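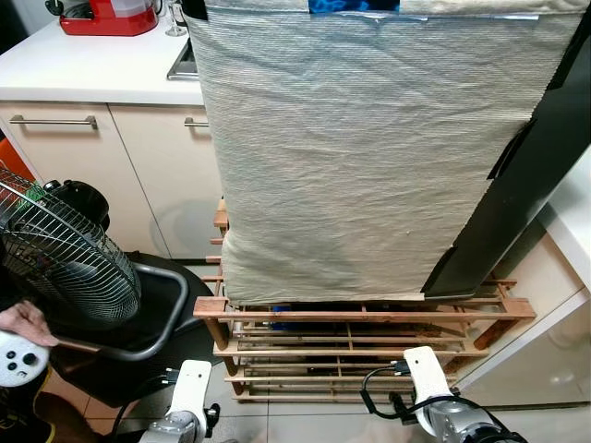
Search this blog
Type and press enter

Second arm is on, and the whole thing drives

I finished mounting the second arm on Friday night, so this is the post I said I would write back in June. It has taken longer than planned. Most of the delay was cables.

For anyone new, I am building a two-armed mobile robot at home, in a small apartment with a tiled kitchen. It has no proper name. The folder on my laptop is called Nusier, after a street I used to live on, and that has stuck. I drive it by hand with a pair of controllers. There is no autonomy in it yet and I am not in a hurry to add any.

The arms are a used pair I bought from Ulises Sosa, who was clearing out his garage in Villalba. He had already replaced the wrist bearings on one of them. The other one I did myself, over two weekends, and I would not say I did it as well. It has a little play when the arm is stretched all the way out. Close to the body you don't notice it.

Total spent so far is $2,750, and $2,000 of that was the arms. The rest is the base, the battery, a second power supply after I killed the first, and a lot of connectors. I am not counting tools.

The grippers

The grippers are white with a flat finger. I sanded the finger faces with fine paper and then put a thin rubber strip on the inside, which helps with smooth plastic and does nothing for fabric. Fabric slides. I have tried two kinds of rubber and they behave the same. Mingxuan Xue suggested silicone tape, the self-fusing kind, and I have a roll on the way.

The connector on the grippers plugs in at the side. I would have put it at the back if I had designed it. At the side it catches on anything low, and in a kitchen there is plenty that is low. My first fix was a cable tie, which held the cable too tight and pulled the plug halfway out whenever the wrist rolled past a certain point. Now I leave a loop behind the connector and tie the cable further up the arm. The loop needs to be bigger than it looks like it should be. I settled on 14 centimeters of slack and have not had a dropout since.

Latency

The old controller link ran over the apartment wifi and it was bad in the evenings, when everyone in the building is online. You would press the button and the finger would close a moment later, by which time you had already moved your hand. I moved to a separate router that does nothing else. It sits on top of the fridge. The delay is now small enough that I stopped thinking about it, and I have not bothered to measure it properly.

I also changed the button mapping. Before, the grip was on the trigger and the base was on the stick, and I kept driving forward when I meant to reach. Now the base only moves while I hold down a second button. It's slower to get across a room, but I have stopped bumping the cabinets. One of the lower doors has a mark on it from July that I still need to touch up.

Working close to the floor

This is the part I have been spending evenings on. Anything at counter height is easy by comparison. Down near the tiles the arms have to fold in front of the body, the elbows want to go where the base is, and the software stops everything when it thinks they will touch. It's too cautious. I have shrunk the safety margin twice and will probably do it once more.

The shoe rack has been good practice for this. It has slats at several heights and narrow gaps between them, and coming in level with a gap is hard when you are looking from above. I run each approach 16 times before I change a setting, otherwise I fool myself with one lucky try. My notes are in a paper notebook because I kept losing the spreadsheet.

Grout lines are a small annoyance. The front casters are hard plastic and the base shakes a little as it crosses them, enough that the fingers wobble at the end of the arm. Softer wheels would fix it. I found some from a supplier called Kirnatham that look the right size, and I will order them once I have checked the axle.

Still to do

Redo the wrist on the left arm. Print a cover for the side connector. Put an emergency stop somewhere I can reach without crouching. Ulises asked if he can bring his kids by to drive it, so the stop button comes first.

Posted Sun 1 October

Get new posts by email. You can unsubscribe at any time.
Subscribe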